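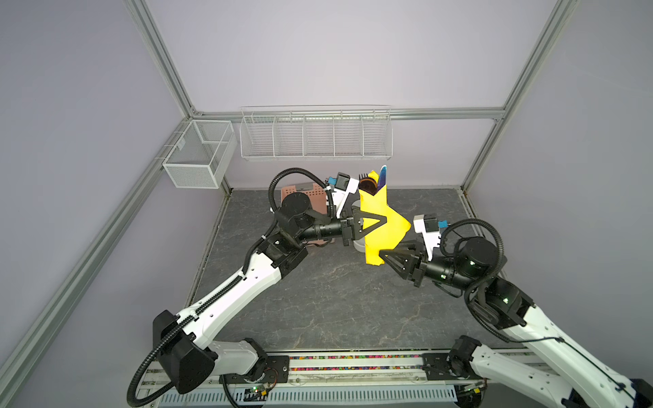
1월, 화요일 오후 4시 조금 전부터 씀. 냅킨 말이 두 번째 날이다! 지난번에 수저를 냅킨에 싸는 것까지는 그럭저럭 됐는데, Stadotano 쪽에 보낼 꾸러미는 세워 놓고 집어 가는 방식이라 눕혀서 예쁘게 만 것이 별 소용이 없었다. 그래서 오늘은 모양보다 위쪽 입구에 신경을 썼다. 노란 꾸러미 위로 짙은 갈색 둥근 것이랑 남색의 가늘고 뾰족한 것이 같이 삐져나온 모양새를 보면, 길이가 다른 걸 한데 싸면 입구가 어떻게 되는지 금방 알 수 있다. 몸통은 쭈글쭈글해지고 어디가 접은 선이고 어디가 그냥 구겨진 건지 구분이 안 된다. 나는 이 자연스러운 느낌도 꽤 좋아하는데 (꽃다발 같잖아!) 납품용으로는 좀 더 단정해야 할 것 같다.

종이 얘기부터. Wavlow에서 받은 노란 종이 냅킨은 200장 묶음이고, 오늘 연습용으로 30장을 따로 빼 뒀다. 색은 정말 마음에 든다. 회색 대리석 무늬 상판에 올리면 확 살아나서 사진도 잘 받고, 조금만 비뚤어져도 눈에 띄니까 연습할 때도 편하다. 문제는 한 번 구겨지면 손바닥으로 아무리 문질러도 잔주름이 남는다는 것. 처음 접은 선이 틀렸으면 펴서 다시 하지 말고 새 장을 꺼내는 게 빠르다. 아까워서 두 번, 세 번 다시 접었더니 결국 모서리가 찢어졌다. 찢어진 건 버리지 말고 컵 안쪽 닦을 때 쓰자.

접는 순서는 이렇게 바꿔 봤다. 냅킨을 네모반듯하게 두지 않고 마름모로 돌려 놓는다. 숟가락은 가운데에 길게 놓되 머리 쪽을 종이 밖으로 살짝 내보낸다. 아래 모서리를 손잡이 위로 올려 접고, 왼쪽 모서리를 덮고, 오른쪽을 뒤로 돌려 감는다. 감을 때는 손잡이 쪽을 먼저 꽉 잡아야 한다. 머리 쪽부터 조이면 숟가락이 안에서 빙글 돌아가 버린다. 이걸 알아내는 데 냅킨을 꽤 많이 썼다 ㅠㅠ 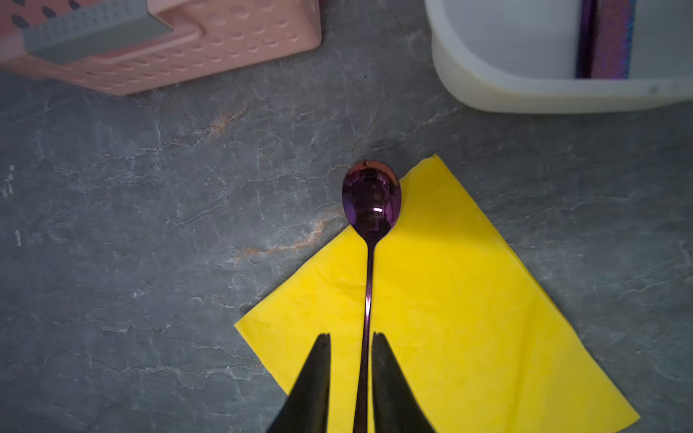

숟가락을 얼마나 밖으로 내밀지는 아직 못 정했다. 많이 내밀면 보기에는 시원하고 예쁜데 세웠을 때 위가 무거워서 기우뚱한다. 너무 집어넣으면 그냥 종이 뭉치처럼 보여서 재미가 없고. 지금은 머리 절반쯤만 보이게 하는 쪽으로 마음이 기울었다. 보라색 광택 숟가락은 노란색이랑 붙여 놓으니 생각보다 훨씬 화려했다. 처음에는 과하지 않나 걱정했는데 볼수록 괜찮다. 은색으로 하면 얌전해지긴 하겠지만, 그러면 굳이 노란 냅킨을 쓸 까닭도 없어지는 것 같다.

다만 손자국! 금속 광택이라 만지는 대로 다 찍힌다. 마지막에 마른 천으로 한 번 닦고 감아야 하고, 감은 다음에는 머리 부분을 만지면 안 된다. 나부터 자꾸 거기를 잡는다. 다음에는 얇은 면장갑을 껴 볼까 싶은데 장갑을 끼면 종이 끝이 안 잡힐 것 같기도 하고... 한쪽 손만 끼는 것도 방법이겠다.

긴 것과 짧은 것을 같이 싸는 건 따로 적어 둔다. 바닥을 맞추면 위가 들쭉날쭉하고, 위를 맞추면 아래에 빈 공간이 생겨서 세울 때 주저앉는다. 바닥을 맞추는 쪽이 낫다고 본다. 대신 둥글고 큰 것을 뒤에, 가늘고 뾰족한 것을 앞에 두고 냅킨 윗모서리를 뒤쪽으로 넘기면 입구가 한결 깔끔하다. 뾰족한 물건은 종이를 뚫을 수 있으니 끝이 위로 가게 할 것. 아래로 넣었다가 한 장 뚫어 먹었다.

끈도 시험해 봤다. Javier 면끈을 40센티로 잘랐더니 두 바퀴 감고 매듭을 짓기에 딱 좋다. 그보다 짧으면 매듭 짓다가 손에서 놓친다. 스티커로 붙이는 쪽이 훨씬 빠르긴 한데 뗄 때 냅킨이 같이 뜯어져서, 받는 사람이 냅킨을 냅킨으로 못 쓴다. 그건 좀 아깝다. 고무줄은 종이를 너무 세게 조여서 허리만 잘록해졌다. 탈락.

정리할 때 부탁 하나. 흰 컵과 분홍 구멍 바구니는 같이 모아 두면 좋겠다. 컵은 완성한 꾸러미를 세워 보는 데 쓰고, 바구니에는 아직 안 싼 수저를 담을 생각이다. 뒤쪽 긴 철망 선반은 칸이 다섯이니까 냅킨, 끈, 숟가락을 칸마다 나눠 넣고 나머지는 비워 두고 싶다. 칸에 뭘 넣을지 의견 있으면 밑에 적어 주세요.

다음에 할 것: 같은 방법으로 면 냅킨도 말아 보기. Statetthorpe 쪽에서 두꺼운 면 견본이 오면 바로 시작한다. 면은 다시 펴서 쓸 수 있으니 마음은 편할 텐데, 두께 때문에 감은 허리가 굵어질 것 같다. 끈 길이도 그때 다시 재야 한다. 가위 날이 무뎌서 끈 끝이 자꾸 풀린다. 새 가위 주문.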